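Notebooks > Workshop > Finishes and adhesives > Glue line trials

Search this notebook Go Advanced

2022-06-30

Opened the second tin of Rerance today, the one the rep swore was the same as the first. It isn't the same as the first. It pours thinner, it smells more of vinegar, and it leaves a faint yellow edge on the paper I use under the brush. Batch number on the lid is different, which I suppose is their way of being honest about it. I've written both numbers inside the cupboard door and I'm not going to mix results from the two tins, whatever the temptation when I run short.

For anyone reading this who missed the start: the claim we are testing is the one in the leaflet, that Rerance holds on oily or resinous timber "without preparation". I don't believe it. I've never met a glue that held on oily timber without preparation, and I've met a good many leaflets. But Snædís wants it looked at properly before Starnau order any for the bench tops, and she is right that "I don't believe it" isn't a test.

Where we are. First lot of joints was cut from the offcuts in the long rack, planed the same morning, glued, clamped overnight, left a week. Second lot was the same timber but planed a fortnight earlier and left on the shelf to go dull, because that is how wood gets treated in real workshops. Third lot wiped with meths first. I break them by hanging weight from the end of the lever and writing down what was on the hook when they let go. Crude, but it's the same crude every time.

Best joint so far went at 386 on the lever scale. Worst went at 97. Same glue, same tin, same afternoon. That spread bothers me far more than the low number does. A weak glue you can plan for. If I were buying this for tops that people will lean on and drag things across, I'd want to know why two joints that look like twins behave like strangers.

Possible reasons, in the order I'd bet on them:

- I starved some of them. The thin stuff runs out of the joint under the clamp and I have a heavy hand with clamps.
- The timber. Some of those offcuts are from near the outside of the log and some aren't, and I didn't sort them.
- The shop was cold overnight on the first lot and the leaflet says nothing below a certain temperature. The thermometer by the door reads whatever it likes.
- The glue is no good.

I'd like it to be the last one, so I'm putting it last.

Snædís came through after lunch and picked up the 97. She pointed out that the break had gone clean along the glue, with hardly a fibre pulled from either face, and that one side had a shine to it. Dry patch, she reckoned, or the glue had skinned before I closed the joint. I said I'd closed it inside the time on the leaflet. She asked how I knew, and I said I'd counted in my head. She wrote "timer" on the whiteboard and underlined it, and I can't really argue.
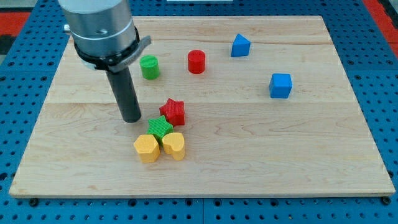

So the fourth lot gets done with the kitchen timer on the bench. Three closing times: straight away, halfway through what the leaflet allows, and right at the end of it. Everything else held still as far as I can manage. Same plank throughout this time, cut in order and numbered on the end grain in pencil, so that if the timber is to blame I can see it creeping along the length. 14 joints. It would have been more but there's a knot two thirds of the way down and I don't want to be explaining a knot to anyone.

Clamps: I've gone back to the old screw ones and I'm turning each to finger tight plus a half turn. The quick ones are lovely to use but I've no idea what any two of them are doing compared with each other, and I suspect the one with the chipped handle of slipping.

Glue goes on both faces with the notched card. The leaflet says one face is enough. The leaflet says a lot of things. I'll do a few single-faced at the end if there's any plank left.

On the matter of the Trikden report that keeps getting quoted at me. I read it through twice last night. They get 300 or better on every joint, on the same sort of lever, and everyone waves that about. But look at what they glued: fresh, dry, straight-grained stuff with hardly any oil in it. School glue would hold that. There are no oily samples anywhere in it, only a sentence saying the results "may be expected to extend" to them. Expected by whom? I've pencilled that in the margin of our copy. It also doesn't say how many joints they threw out, and I never trust a set of results with nothing thrown out. Mine has two so far: one I dropped, and one where the clamp slid sideways and I ended up with a step in it. Both are in the box marked with a cross, and both are in the table.

Rang the rep about the batch difference. He was pleasant. He said small changes in colour and thickness are normal and don't affect strength. I asked if he had figures for that. He said he would find out and ring back. I'm noting here that it is now quarter past four and the phone has been quiet.

Had another look through Brynjólfsdóttir's old notebook for the hide glue trials, partly for the pleasure of it. Her method was to warm the wood before gluing, every time, even in summer, and her spread is a third of mine. Some of that will be the glue, which is a different animal. Some of it, I'm fairly sure, is that she was tidier than I am. Might be worth warming half of the fifth lot by the stove to see if it pulls the numbers together. If warming alone does it then "without preparation" is finished as a claim and we can all go home.

Things I got wrong this week, so that they're written down:

Wiped three of the meths lot with the rag that had been used for wax. Found out from the smell. All three are marked and I've kept them in, separately, because I'd quite like to know.

Read the lever from the wrong side on the first two joints of the second lot. Corrected in red. The old figures are still legible underneath.

Told Starnau they'd have an answer by the end of the month. They won't. I've sent a note saying October, and that anyone who promises them sooner is selling something. Snædís asked me to take out the second half of that and I did.

Snædís thinks I'm being hard on it. Her view is that if the timed joints all come out well above the middle of the present lot, we should say the glue is fine when used with care and stop there. Mine is that the leaflet doesn't say "with care", it says "without preparation", and the people who'll be using it at Starnau will read the leaflet and won't read this. We've agreed to write both down and argue about it when there are numbers.

To do before the fourth lot comes out of the clamps:

- New thermometer. Put it on the bench, away from the door.
- Check the lever against the known weights again, and write the date on the lever with the result.
- Sharpen the plane. It was leaving a track on the last few faces, and a track is a place for glue to hide.
- Ask for a third tin, from a shop and not from the rep.

Clamps went on the last of the fourth lot at ten to six. Timer is back in the kitchen.

Recent entries in this notebook
Glue line trials: third lot, meths wipe
Glue line trials: second lot, two weeks on the shelf
Making the lever read the same twice
Wax over oil, the tray that went sticky
Hide glue, notes copied from Brynjólfsdóttir
Clamps, an inventory with complaints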